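Simulator first: our robotics club's spring project

Moving pieces on a board we haven't built yet.
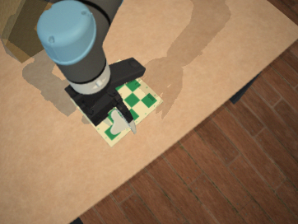 The arm over the green and cream board, rendered in the simulator.

I said in the last post that I would write up what the club has been doing since the start of term, so I am doing that now, in March, with the project half done. If you only came for the soldering notes, they are still on the old page.

The club is 15 people on paper and usually nine or ten in the room. We meet in the physics lab from half past four. Last year we built a line follower and entered it in the Enden Cup, where it went off the mat on the second bend and did not come back. This year the Enden task is a pick and place one. You get an arm, a table and a patterned board, and you have to pick up an item and put it down again in a square the judges name. The first round is done entirely in simulation. Only the teams that get through are given time on a real arm, so for now there is no hardware at all and the lab benches are covered in laptops.

Réjean MacDonald, our physics teacher, runs the club and lets us get on with it. Rhonda Bélanger looks after the scene files. Jaxon Dufour and I do the motion code, and Maëlle Kowalchuk does the scoring and keeps the log. We named the project Pleltero, which was Jaxon's idea and doesn't mean anything. It was shorter than the other suggestions.

The first three weeks went on the scene. The rules give you the size of the table and the board but leave the rest open, so Rhonda put in a wooden floor and a lamp. I thought the floor was a waste of an afternoon. I have changed my mind a bit, as it makes it much easier to see where the front edge of the table is when you swing the view round. The shadows are useful as well. When the gripper comes down towards the board, I look at the shadow before I look at the numbers.

The board is turned at an angle to the table in our scene. In the rules it can be placed at any rotation, and our first version of the code assumed it was square on. It worked well until Maëlle turned the board, and then every single placement was wrong. Jaxon rewrote that part in an evening. It now works out the corners first and does everything else from those, and it has been fine since.

Gripping is the harder part. A cube is easy. You line up with two flat sides, close, and lift. The rounded, uneven shapes are a different matter, and we have spent most of our time on those. If the fingers close too high, the thing tips over and slides off. If they close too low, a fingertip touches the board and the run is stopped, which the rules count as a fault. There is a band in the middle where it works and our job is to hit that band every time.

Our approach at the moment is plain. The arm moves to a point directly over the board and stops. It comes down slowly, stops again, closes, waits half a second, and lifts. The waiting matters more than I expected. Without it, the lift starts before the grip has settled and the item twists round.

Maëlle leaves a batch of runs going overnight on the old desktop in the corner. The last full batch was 1,792 runs. Of those, 132 ended in a drop and 53 in a fingertip fault. The rest were placed, though that includes ones that were placed on the line between two squares, and we haven't agreed how to mark those yet. Réjean says to read the rules again. We have, and they say 'within the square', so I suspect we will have to count them as misses.

Most of the drops were near the far side of the board, where the arm has to stretch. Jaxon thinks it is the wrist angle. I think we are coming down too fast there. We are going to test both, his first, as his is a one-line change.

A few people have asked which simulator we use. It is the one Enden supplies, with a plug-in called Collex that tells you what is touching what. It runs on a normal laptop if you turn the shadows off. With them on, my laptop gets loud and the view lags, so I do my coding without and check on Rhonda's machine afterwards.

Jobs for the next two sessions: finish the wrist test, sort out the scoring on the lines, and write the two-page report that goes in with the entry. Gaétan Beaudoin from the year above has offered to read the report. He was on the team that got to the Tremblay final, so we said yes.

I will post the next batch of results when we have them.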